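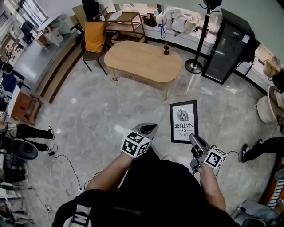
A framed leaf print with the words "Love of Nature", on a marble-patterned floor.

Home News Books Music Authors Events Trade Contact

New book tells the story of the bouzouki, from the workbench to the stage

Tekari will publish "Eight Strings and a Bowl", an illustrated history of the bouzouki by the instrument maker and writer Makis Fragkou, in May. The book runs from the long-necked lutes that came before it to the instruments being made and played today, and it is written for players, collectors and anyone who has heard the sound and wondered where it came from.

Fragkou has repaired and built stringed instruments for most of his working life. He began keeping notes on the bouzoukis that passed through his workshop when he was an apprentice, writing down the wood, the number of staves in the bowl, the scale length and anything the owner could tell him. Those notes are the basis of the book.

"People would bring me an instrument to have a crack closed and then sit for an hour talking about their uncle," said Fragkou. "I wrote it all down, the uncle as well. When I came to put the book together I found that the stories and the measurements belonged on the same page."

The book has 21 chapters. The first few deal with how the instrument is put together: the bowl, the soundboard, the neck, the frets and the tuners. There is a long chapter on strings, and another on the change from three pairs of strings to four, which altered the tuning and the way chords could be played. Fragkou plays both kinds and does not take sides, although he admits to keeping a three-course instrument by his chair.

Later chapters turn to the players and the places they worked in. They cover the small clubs, the recording sessions, the move to amplification, and the spread of the bouzouki to Ireland, where it was given a flat back and a new job in the band. Five complete tunes are printed in both standard notation and tablature, with fingering suggestions and a page of advice on right-hand technique. None of them is meant for absolute beginners, but a patient player with some guitar or mandolin behind them should manage the first two.

The photographs of instruments were taken by Vojtěch Jelínek, who also drew the diagrams. Most of the bouzoukis are shown from the front, the back and the side, with close views of the inlay and the headstock. Where a label survives inside the bowl it has been photographed and its wording given in full.

"The bowl is the hard part," said Jelínek. "It is curved and polished and it reflects whatever is in the room, including me. We did a lot of them late in the evening with the blinds down."

The two men first met at a folk festival, where Jelínek had come to photograph a fiddle band and Fragkou was fitting a new nut to somebody's mandolin behind the food tent. They worked on the book at weekends. The collection of measurements at the back, which covers scale length, body depth and string spacing for the main instruments discussed, was checked by both of them against the instruments themselves.

A section near the end will be useful to buyers. It explains how to look over a second-hand bouzouki, what a lifting bridge or a bent neck means for the cost of repair, and which faults can be lived with. Fragkou is firm on the subject of instruments hung on walls above radiators. He also gives a plain account of what can and cannot be learned from a maker's label — he has come across several that were older than the bouzouki they were glued into.

"Eight Strings and a Bowl" is a hardback in a large format, sewn so that it will lie open on a music stand. The first printing is 3000 copies. An edition in Greek, translated by the author, will follow.

Recordings of the five tunes have been made by the Pascual Trio and will be released by Prolell as a download. Each tune is played twice, once at full speed and once slowly with the bouzouki brought forward. Buyers of the book will find a code for the download inside the back cover. The recordings will also be sold separately for those who only want the music.

The book will be launched at the Eltasance bookshop on a Tuesday evening in the month of publication, starting at 7 pm. Fragkou will talk about the making of the book and demonstrate several instruments, and the trio will play. Jelínek will show a selection of prints, which will stay up in the shop afterwards. Entry is free but the room is small and holds around 22 people, so places should be booked through the shop. Visitors are welcome to bring a bouzouki for Fragkou to look at, though he will not be carrying out repairs on the night.

Review copies are available on request as a printed book or as a PDF. Both the author and the photographer are available for interview, and Fragkou can play live for radio. Sample pages, photographs of instruments and a short extract from the chapter on strings can be supplied by the Tekari press office. Please say when writing whether the pictures are needed for print or for the web.

Ends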